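About us

Jiltwood is a small firm in Brallstead that looks at sports equipment and says whether the claims on the box hold up. We work for clubs, schools, leisure centres and, now and then, a solicitor who wants to know if a helmet or a mouthguard was ever likely to do what the buyer was told it would.

We started because one of us had sat through a sales evening at a junior rugby club. The man at the front had a padded headband, a chart with no numbers down the side and a price that went up if you wanted it in club colours. He said it cut the risk of concussion. Asked what he meant by risk, and cut from what to what, he moved on to delivery times. The club bought 139 of them.

That was a lot of money for a club with one working shower. Parents relaxed, and coaches let children play on after knocks that should have ended their afternoon. We think a bad product with a good label can leave people worse off than no product, and most of our work comes back to that.

What we do

Clubs send us the leaflet, the test report if there is one, and a sample of the item. We read the report first. Often it turns out to cover a different model, or a drop test on a flat plate that tells you something about cuts and bruises and very little about a head being twisted sideways at speed. Then we look at the item itself: the straps, the lining, the fixings, whether it stays put on someone who sweats. After that we write to the seller and ask for whatever is missing. Some reply. A few have replied through their lawyers.

You get four pages at most, in ordinary words. We don't give stars or badges, and sellers may not quote us in their adverts, even when we were polite about them.
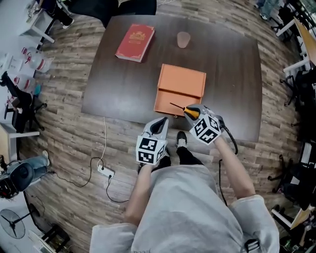
A screwdriver held over the table.

We have been through 1035 product claims so far, mostly for head and mouth protection, with some shin pads, gum shields for hockey and a long, dull run of impact sensors. The sensors deserve a word. They clip on or stick on and send a number to somebody's phone. A coach with a number feels better informed than a coach without one, but we have yet to see a clip-on sensor whose maker could tell us, in writing, what the coach ought to do differently at 40 than at 60. If you are about to spend your kit budget on them, please talk to us first, or spend it on a first aid course.

What we don't do

We are not doctors and will not tell you if a player is fit to return. If somebody has had a bang to the head, take them off and get them seen. No report of ours changes that.

We don't certify anything. There are proper standards bodies and test houses for that, and we will tell you which kind you need. We also don't say that a helmet is safe. Helmets are good at some things — skull fractures, mainly — and people have got into the habit of asking them for more.

Who pays

Clubs and schools pay a flat fee, which is on the prices page. Solicitors pay more. Makers and shops can't hire us at all. We tried it once, with a helmet importer called Marín, on the understanding that we would publish whatever we found. We did publish it, and everyone who read it asked who had paid. It was a reasonable thing to ask, and we gave the money back.

Our reading list goes out by email to 3537 people. It is free, carries no adverts and is late most months. There is no issue in December.

Where we are

The office and workroom are at Brallstead, up the stairs beside the tyre place. We hold a drop-in at the Suvutside sports hall during the season, where you can bring a piece of kit and the leaflet it came with. Please bring the leaflet. Half the trouble is usually in the small print, and we can't read it off a photo of a box.

If you think we have got something wrong, write and tell us. Corrections go at the top of the report they belong to, and the old wording stays up underneath.

Page last checked 17 Jun 2025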